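Dye shed notebook, Saturday

Second go at the weld and indigo green on the Windora fleece, and it's a beauty! Much closer to what Amra wanted for the Findon blankets than the murky stuff we pulled out in December. Started the weld at 7:30 and let it come up slowly while I weighed the alum.

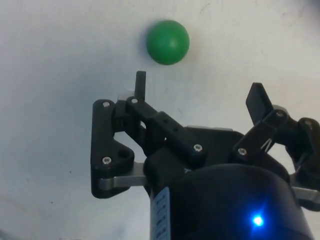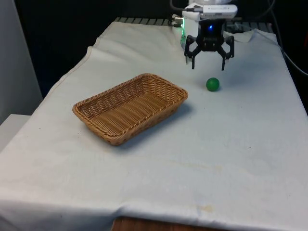
Green ball, white ground.
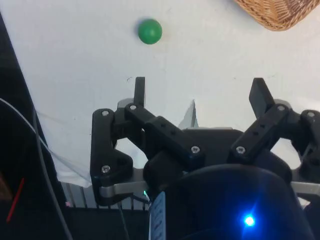
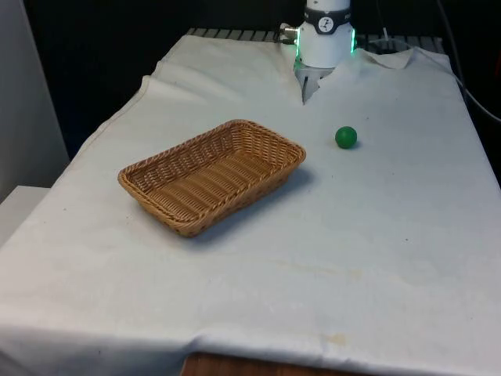
Fleece was 300 g, scoured yesterday, soaked overnight. Weld bath held just under a simmer for an hour with a pinch of chalk, and the yellow it gave was so loud I laughed. Rinsed twice, squeezed, straight into the indigo while still damp. Vat was at 50 C and a good clear yellow-green under the flower, so no need to feed it.

3 dips, a minute each, with ten minutes' airing between. The first looked like nothing much, a sort of lettuce. The second went properly green as it hit the air (I never get tired of watching that) and the third pushed it a touch bluer. Kastriot would have stopped at two. I kept a lock back from each dip so we can argue over them on the windowsill.

Weight after drying and a good shake: 198 g?? Can't be right. Check whether the scale was still set with the tray on it, or whether I left a bag on the rack.

Water was from the rain barrel this time, and I'm fairly sure that's where the brightness came from. Want to try the same recipe on tap water before telling Vesela so.

To do: card the locks separately, order more weld from Oresel, ask Aušra for her pH strips back. Vat needs a rest until at least Tuesday.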